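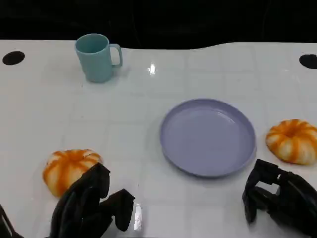
Cerix (also Cerix Club, in older pages Cerix Table Group) is a student robotics club at Pisance College, best known for its two-armed tabletop work and for running the Gorkard Table Round, a small yearly competition in household object handling. Founded as a spin-off of an evening class. Open to all students of the college, no entry test. The club meets in the lower workshop of the Stelmakh Building, which it shares with the sculpture program.

The club should not be confused with the Cerix course, a for-credit class that uses the same benches and much of the same code. See Course below.

Name

Origin unclear. Older members say it was the label on a storage bin. The first printed use is on a sign-up sheet for the evening class, spelled "Cerrix" with two r's, and the double r hung on in file names for years. Some scripts still have it.

History

The evening class began as a soldering and wiring course with a single donated arm at the back of the room. The arm was used mainly to push blocks. After the second term a group of students asked to keep the bench between terms and were given a key. This is usually taken as the start of the club, though the college did not list it until later.

Early work was all mobile robots, line followers, a maze machine, a cart that was meant to bring tools and mostly brought them to the wrong bench. The change to table work came after the workshop floor was resurfaced and the carts were banned from it for a term. Members set up on a table instead. They stayed there.

The Stelmakh Building itself is much older than the program. The date over the door is 1793 and refers to the original grain store, of which one wall is left. The thick wall is a known nuisance for wireless signals, and the club runs cable for nearly everything.

Membership stood at 17 at the last count published by the student office. Numbers go up in fall and drop by February, as with most clubs at the college.

Activities

The main activity is setting a small table and clearing it again with a pair of arms. Members call this "doing breakfast". Mug, plate, something on the plate. The tasks look easy and are not, and new members are warned about this at the first meeting and generally don't belive it.

Usual exercises, in the order they are taught:

Reach and stop. Arm goes to a point above the object and holds.
Single pick. Lift, hold, put back down in the same place.
Pick to plate. Object goes from bare table to plate.
Mug by the handle. Considered the first hard one.
Handover. One arm passes the object to the other.
Clear down. Everything back to its start position, no help.

An exercise counts as passed after 15 clean runs in a row. A touch from a human hand resets the count. So does a dropped object, even if it lands right. The rule is strict and there have been arguments over it every year – see Disputes.

Most runs are driven by a student operator, at least at first. The recorded runs are then kept and used for training, and the same task is tried again without the operator. The club keeps all recordings including the bad ones. Bad ones are tagged by cause: slip, tip, miss, early close, late close. "Early close" is the biggest group by far.

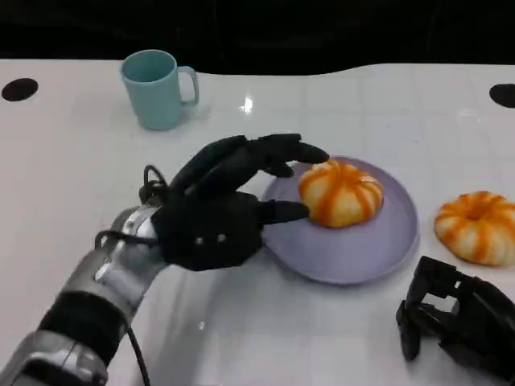
Cerix Student Robotics Club, Department of Applied Mechanics, Pisance College

Objects

The objects are kept plain on purpose. Most are things a person might find in a kitchen. Pumpkin shapes, white with orange ribs, are used a lot in plate work: the ribs give a finger somewhere to settle, but the round sides roll away from a slow approach. The usual mistake is to come in from one side only and shove the thing across the plate. Operators are taught to get the thumb side set first, then bring the other fingers over the top.

Plates are pale in color and have a raised rim. The rim matters. A low approach catches on it, and a high approach has to drop farther at the end, so there's a small range of good heights and it takes a while to find. Mugs are harder again, handle direction being the main variable. In first-year exercises the handle is always turned to the same side. Later on it isn't.

The white tabletop is glossy and gives trouble with reflections. Proposals to swap it for a matte one come up at most general meetings. Against: all the old recordings were made on the white one. Never settled.

Equipment

Arms and hands are changed often, so any list goes out of date. As of the last revision of this page the club used more than one type of end effector, from simple two-finger grippers to hands with jointed fingers. Views are taken from above the table and from the wrist. The wrist view is the one students end up relying on for the last bit of a grasp, though it shows very little of the table when the arm is low.

Spare parts are held in a shared cabinet with the course. Screws are the item most often missing. A request form exists.

Software is the club's own, built on public libraries, and poorly documented. One of the standing jobs for new members is to write a page of documentation for something they have just had to work out for themselves. Results vary.

Course

The Cerix course is taught by department staff and carries credit. It runs for one term and covers kinematics, gripping force, basic vision and lab safety. Students work in groups of four. Final mark is part written report, part live bench run. Many students join the club through the course, fewer go the other way.

The course and the club have seperate bookings for the benches. In practice the last two weeks of term are all course, and the club moves to evenings, starting when the last group packs up. Sessions past 10 p.m. need a signed sheet.

Gorkard Table Round

The Gorkard Table Round is held each spring. Named for the Gorkard hall of residence, where the first one took place in the dining room – the hall no longer hosts it but the name stuck. Teams get a fixed table layout an hour before the start and a second layout, unseen, for the final. Scoring is by objects correctly placed, with time used only to break ties.

There is no prize money. Winning team picks the layout for the following year's opening round. Past layouts have been set with open malice: mugs on their sides, plates overlapping, round objects parked right up against the rim of a plate so there is no room for the lower finger.

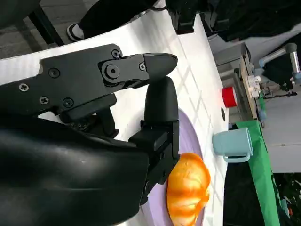 Lying-down mugs in particular became something of a house specialty after one such year and are now part of the normal practice set. A tipped mug has to be stood up before it can be placed, and with one arm that usually means gripping the rim and rotating. With two arms there are other ways. Teams disagree on which is quicker. The record for the unseen layout is almost full marks, one object short, and has been equaled once.

Visiting teams have entered since the third round. They bring their own grippers if they like but must use the club's table.

Disputes

The clean-run rule has been challenged several times. The main complaint is that a reset near the end of the count costs a whole evening and teaches little. A softer version, where one fault was allowed, was tried for a term. Pass rates rose, then the handover results got worse, and the old rule came back. Whether the two were linked is disputed.

A second dispute is over operator credit. Recorded runs were at first stored without the operator's name. Students who had put in many hours of driving felt left out of the reports, and initials were added. Runs from before the change can't be traced.

Public events

The club opens the workshop on college visit days. Visitors may drive an arm for a few minutes, one object, one plate. Closed shoes required in the workshop, long hair tied back. No food on the benches.

See also

Stelmakh Building
Pisance College student clubs
Gorkard Hall

This article needs more sources. The section on equipment may be out of date.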